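Padano Workcell Program: Equipment Planning and Budget
Progress report to the Dahlgren Fund

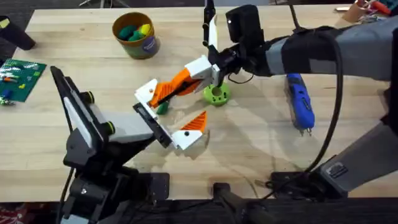 Report No. 2

Planning for the second workcell continued through September. The existing bench has two arms mounted at a wooden tabletop, each fitted with a gripper that carries orange ribbed finger pieces. The new bench will follow the same general layout.

Quotations were requested from Utedero and Praltov. Praltov's price for arm mounts, cabling and one wrist camera housing is $2,076, against an approved line of $3,000. Utedero has not yet quoted for cabling, and its offer cannot be compared until it does.

Spare finger pieces will be printed in-house. The plan allows for 80 pieces over the grant period – a figure to be reviewed once wear records are complete.

Hand tools will be shared between the two benches, and no purchase is proposed. The Fund is asked to confirm that the unspent balance on the mounts line may be moved to spare grippers before the order is placed.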